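Betreff: Re: [selbermachen] Leistenwand in der Abstellkammer - hält das?
Von: Aoi Sugawara
An: Liste selbermachen
Datum: 19. November 2025

Hallo Minoru, hallo alle,

ja, hält! Und wie! Ich wollte eigentlich nur kurz antworten, aber bei dem Thema werde ich immer gesprächig, also holt euch lieber einen Tee.

Minoru fragte:

> ich lese hier schon länger mit und habe jetzt selbst eine
> Kammer, in der man vor lauter Besen nicht mehr treten kann.
> Regale passen nicht richtig, weil die Tür nach innen aufgeht.
> Hat jemand Erfahrung mit diesen schrägen Hängeleisten, in die
> man alles einhakt? Mich würde vor allem interessieren, ob das
> an einer alten Wand hält und welches Holz man nimmt. Ich habe
> eine Handkreissäge und eine Stichsäge, mehr nicht.

Genau die Situation mit der Tür hatten wir in Flellach auch. Die Kammer liegt unter der Treppe, hinten wird sie niedrig, und vorne schlägt die Tür fast an alles, was tiefer ist als ein Schuhkarton. Ich hatte schon zwei Regale drin, beide wieder rausgeschmissen. Mit den Leisten ist jetzt die ganze lange Wand nutzbar, und was im Weg ist, hänge ich eben ein Stück weiter nach rechts. Das ist für mich das Allerschönste daran - man muss sich vorher nicht festlegen!

Zum Prinzip, falls jemand neu dabei ist: Man nimmt ein Brett und sägt es der Länge nach schräg durch. Die eine Hälfte kommt an die Wand, mit der Schräge nach oben und so, dass die spitze Kante vom Putz weg zeigt. Die andere Hälfte kommt umgedreht hinten an das Kästchen oder den Haken. Dann setzt man das eine auf das andere, und das Gewicht zieht alles von selbst an die Wand. Ich habe beim ersten Brett prompt eine Leiste verkehrt herum angeschraubt und mich gewundert, warum nichts einhaken wollte. Also bitte vor dem Bohren einmal mit einem Reststück probieren.

Holz: Ich habe Birkensperrholz in 18er Stärke gesehen und war schon fast an der Kasse, habe dann aber Fichte genommen, 22 mm, gehobelt, weil die im Angebot war. Geht prima. Wichtig ist, dass die Bretter gerade sind, denn eine verzogene Leiste zieht man zwar mit Schrauben an die Wand, aber die Schräge läuft dann nicht mehr sauber und die Kästchen klemmen an einer Stelle und wackeln an der anderen. Ich habe im Baumarkt jedes Brett einzeln auf den Boden gelegt und mit einem Auge drübergeschaut. Der Verkäufer fand das wohl etwas übertrieben, hat mir aber am Ende geholfen.

Die Leisten sind bei mir 150 cm lang, passend zur Wand bis dahin, wo die Schräge der Treppe anfängt. Im niedrigen Teil hängen nur noch zwei kurze Stücke für Handfeger und Staubsaugerdüsen.

Mit der Handkreissäge geht der schräge Schnitt gut, wenn du dir einen Anschlag baust. Säge kippen, gerade Latte mit Zwingen festmachen, an der Latte entlang. Das Brett muss dabei wirklich fest liegen! Ich habe mir aus zwei Resten eine Art Bett geschraubt, in dem das Brett nicht seitlich wegkann, und habe mir vor jedem Schnitt angeschaut, wo das Blatt unten herauskommt. Wer sich das nicht zutraut, fragt beim Holzhändler nach, unserer hätte es für wenig Geld gemacht. Mit der Stichsäge würde ich es lassen, das Blatt verläuft auf die Länge zu sehr.

Und nun die alte Wand. Bei uns ist es ein bröseliger Putz auf Ziegel, und in die Fugen braucht man gar nicht erst zu bohren. Ich habe mit kleinem Bohrer vorgebohrt und am Bohrmehl geschaut, ob es rot ist. War es grau oder sandig, bin ich ein Stück zur Seite gegangen. Jede Leiste hat vier Schrauben, und ich kann mich an die unterste hängen (nicht zur Nachahmung, ich wollte es nur wissen). Alle Löcher versenken, sonst stehen die Köpfe vor und das Kästchen liegt nicht an.
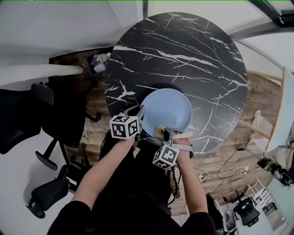
Chie Koyama schrieb dazu weiter oben im Faden:

> Bei mir sind die Leisten nach einem Winter rausgekommen, und
> zwar mitsamt Dübel. Es waren Gipskartonwände, und ich hatte
> gedacht, die paar Besen werden schon gehen. Dann kam das
> Bügelbrett dazu und noch der Werkzeugkasten. Inzwischen sitzt
> alles an den Ständern, und es hält. Ich würde heute immer
> zuerst die Ständer suchen und die Leistenlänge danach
> aussuchen. Und ich würde nichts lackieren! Mein Lack hat in
> den Schrägen geklebt, ich musste jedes Kästchen losruckeln.

Danke dafür, Chie, das mit dem Lack kann ich zu hundert Prozent unterschreiben, auch wenn es bei mir nur ein einziges Probestück war. Das hing über Nacht, und morgens hatte ich den Haken samt einem Streifen Farbe in der Hand. Ich habe danach Hartöl genommen, das von Makura, sehr dünn mit dem Lappen, und die Schrägen gar nicht behandelt. Nur einmal mit feinem Papier über die Kante, damit man sich keinen Splitter holt. Das Öl riecht übrigens ein paar Tage ziemlich kräftig, also die Tür der Kammer offen lassen. Und die Lappen hinterher ausgebreitet draußen trocknen, niemals zusammengeknüllt in den Eimer, die können sich selbst entzünden!

Zu Gipskarton kann ich sonst nichts beitragen, da hört bitte auf Chie. Jeanie Cruickshank hatte im Februar für ihre Mietwohnung in Murnbridge noch eine andere Lösung beschrieben, mit zwei senkrechten Latten, die zwischen Boden und Decke geklemmt werden, und die Leisten quer darauf. Keine Bohrlöcher, und beim Auszug nimmt man die ganze Wand mit. Ich finde das großartig und ärgere mich, dass ich nicht selbst drauf gekommen bin. Die Mail müsste noch im Archiv stehen, Betreff irgendwas mit "Klemmlatten".

Jetzt noch der Abstand, danach hattest du zwar nicht gefragt, aber daran bin ich am längsten gesessen. Ich hatte alles schön gleichmäßig geplant, auf Karopapier, und beim Einhängen gemerkt, dass man ein Kästchen ja erst ein Stück anheben muss, bevor es über die Kante geht. Oben an der Decke war dafür kein Platz mehr. Also lieber die oberste Leiste etwas tiefer setzen, als man denkt. Meine sitzen jetzt 200 mm auseinander, gemessen von Oberkante zu Oberkante, und damit kann ich eigentlich alles gut verteilen. Beim Anzeichnen habe ich eine lange Wasserwaage benutzt und mir dann zwei Klötze als Abstandhalter gesägt, das ging viel schneller, als jedes Mal neu zu messen.

Damit die Kästchen unten nicht zur Wand kippen, braucht jedes hinten unten noch ein Klötzchen in derselben Dicke wie die Leiste. Das vergisst man gern. Junpei Matsuda hat stattdessen Filz aufgeklebt, doppelt und dreifach, das geht bei leichten Sachen auch und klappert weniger.

Was bei uns inzwischen hängt: Besen und Schrubber an zwei gegabelten Haken, eine schmale Ablage für Putzmittel mit einer Leiste vorne dran, damit beim Abnehmen nichts kippt, ein offenes Fach für Glühbirnen und Batterien, und mein ganzer Stolz, ein Halter für das Bügelbrett! Der hat drei Anläufe gebraucht. Beim ersten war der Winkel zu flach und das Brett rutschte, beim zweiten ging die Tür nicht mehr zu. Der dritte ist ein simples Brettchen mit zwei dicken Rundstäben, leicht nach oben gebohrt. Ich mache die Kammer manchmal auf, nur um reinzuschauen. Mein Mann lacht, hat aber heimlich einen Haken für seine Taschenlampe dazugehängt.

Minoru, wenn du magst, schicke ich dir die Skizzen für die Haken und den Bügelbretthalter direkt, die sind mit Bleistift und nicht besonders schön, aber die Maße stimmen. Und schreib doch mal, was für eine Wand du hast und wie weit die Tür aufgeht, dann können wir hier gemeinsam überlegen, wo die erste Leiste hinkommt. Ich hätte richtig Lust, noch so eine Wand zu bauen - im Keller wäre Platz, da muss ich nur vorher herausfinden, ob die Fichte die Feuchtigkeit verträgt. Falls dazu jemand etwas weiß, immer her damit.

Viele Grüße aus Flellach
Aoi

-- 
Liste selbermachen
Abmelden: leere Mail mit dem Betreff "abmelden" an die Listenadresse
Bitte beim Antworten nur das Nötige zitieren.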